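Farnari's new deal for Raudsepp leaves the hard questions for later

29 July 2021

Farnari have signed Valdis Raudsepp to a new contract, and the club would like everybody to be very pleased about it. The club's statement used the word "commitment" four times and the word "knee" not at all.

The centre has agreed to stay for three more seasons, which takes him well past the point when he could have walked for free. On paper it's a tidy bit of work. Raudsepp led the side in scoring before he got hurt, the crowd likes him, and losing him to a rival would have been hard to explain to members who have just paid for their seats.

But read the terms, or at least the parts the club has been willing to share, and it looks a good deal less settled. Only the first season is fully guaranteed. The second depends on games played, and the third is a club option. A player in good health with other offers on the table does not usually sign that.

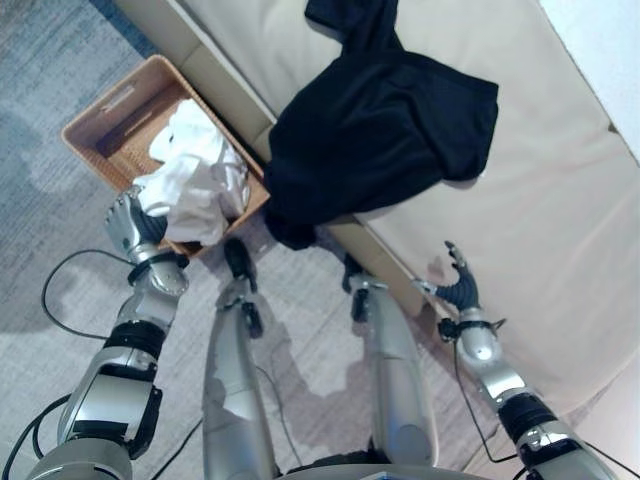

What the club says

General manager Glenys Naylor told reporters the structure was "fair to both sides" and that Raudsepp's agent had asked for some of the wording himself. She did not say which wording. Asked whether the club had seen fresh scans before signing, she said the medical staff were "comfortable", then took a question about the new jumper.

Jatport, whose name goes on the front of that jumper from September, had let it be known that it wanted a recognisable player in its launch ads. Naylor said the sponsor had no part in the talks. Perhaps so. The contract was signed 14 days before the ads are due to be filmed, and the club has been known to let this sort of thing drift well into pre-season.

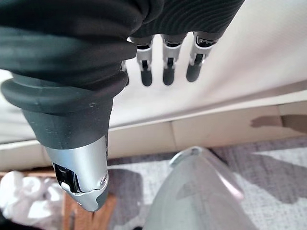 A robotic hand, seen from behind the wrist.

The numbers that matter

Raudsepp played 594 minutes last season, the lowest total of his career and well under half of what he managed the year before. When he was on the court he was very good. He missed the opening stretch, came back too soon by his own account, and then missed the run to the finals, when Farnari were beaten comfortably by Vavine and had no answer inside.

Supporters of the deal say you can't replace what he does in those minutes. That may be true, but somebody has to play the rest of them. Povilas Lūse did the job last year and is still without a contract of his own. He has said he wants to stay. He has also been seen having lunch with people from Navickas, who need a big man and have room to pay one.

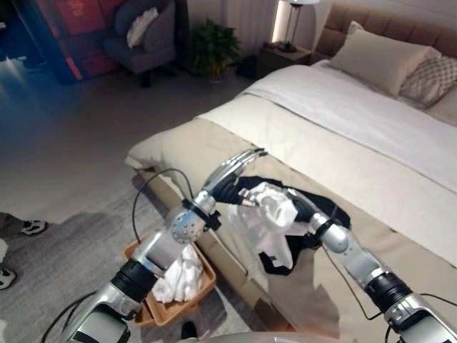 Naylor said Lūse was "part of our thinking". The same phrase was used about Ningsih Chong, the assistant coach, shortly before she left for another job, so Lūse could be forgiven for keeping his lunch dates.

There is also the matter of money. The league cap is going up, but only slightly, and roughly 3 in every 10 dollars Farnari can spend next season will now go to a player who may not be ready for the first practice. If he is fit by mid-season the club will say it was right all along. If he isn't, it will have to find a backup in the market when everyone knows it is desperate, and prices tend to reflect that.

The other side of it

Austra Lapiņa, who coached Raudsepp as a junior and still speaks to him most weeks, thinks the worry is overdone. "He knows his own body better now," she said. "He won't rush it again." She added that the games clause was his idea, a way of showing he meant to play.
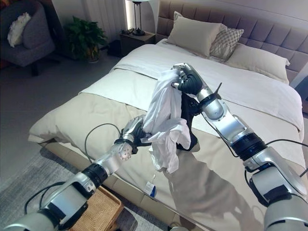 It's a nice thought, and she knows him better than most. Still, the clause costs Farnari nothing and could cost him a good deal, and it would be an unusual agent who was keen on that.

Raudsepp himself was not made available. In a short video put out by the club he said he was excited to keep building something special - the same words, as it happens, that he used when he signed his last deal. He was sitting down throughout.

Farnari's squad report for training in September. The club has not said whether he will take part.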